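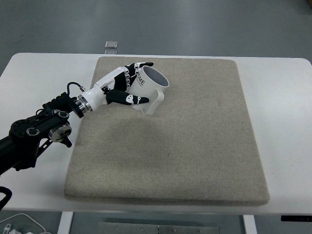 Felt under the cup

A mug put down on a bare table makes a short, hard sound with most of its energy in the upper register, where the ear is least forgiving. In an open kitchen at breakfast the sound is repeated many times an hour. Felt is the oldest remedy and still the cheapest. It has also been poorly specified for most of its life, and buyers have tended to choose it by colour.

Ingegerd Granström has cut table felt in Gristthorpe for 20 years, first as coasters and later as large square pads meant to take a whole place setting. Her workshop, Vindik, sells them undyed or in a small range of greys. The undyed pads are the better product in her view, as dyeing adds another hot bath and the fibre comes out of it slightly harsher.

Pressed wool felt has no weave. The fibres carry small scales, and under heat, moisture and movement these lock together into a sheet that can be cut in any direction without fraying. A pad therefore needs no hem, and an unhemmed pad lies flat to its edge. This matters more than it sounds. A stitched border raises a ridge, and a mug set down half on the ridge will lean.

Density governs the rest. A soft felt absorbs the knock well but lets the foot of the mug sink, so that a tall cup rocks when the handle is pulled. A hard felt holds the cup upright and passes more of the noise to the table. Granström settled on a medium grade after a winter of trials at her own kitchen table, where the test load was a full mug and the fault recorded was any spill. Thickness was less important than she had expected. Past a certain point, extra felt only holds more tea.

The mug is the other half of the arrangement. Most glazed mugs stand on a foot ring, a narrow band at the base left bare of glaze so that the piece does not stick to the kiln shelf. The bare band is abrasive. On lacquer it leaves fine arcs, most of them where the cup is turned to bring the handle round. On felt the same band catches a little fibre and stays put.

Ottar Amundsen, a potter who teaches evening classes in the town, rubs each foot ring on wet abrasive paper before a piece leaves his studio. He recommends the same treatment for bought mugs. "Two minutes at the sink," he says. "Keep it wet, keep it flat, and rinse it well before you drink from it."

Printed mugs need one further consideration. Lettering applied over the glaze wears sooner than lettering fired beneath it, and the usual cause is contact with other mugs in the dishwasher or the cupboard. A felt pad does nothing for that. A square of the same material between stacked cups does, and offcuts are sold by the bag.

Care is simple. Vacuum the pad on a low setting. Blot spills with a dry cloth, then a damp one, working inwards from the edge of the stain. Do not rub, and do not machine wash: the process that made the felt will resume, and the pad will come out smaller and thicker. Dry it flat, away from a radiator. Tea marks that remain on an undyed pad can be lightened with cool water and a little wool detergent. Coffee with milk is harder, and Granström's advice is to turn the pad over.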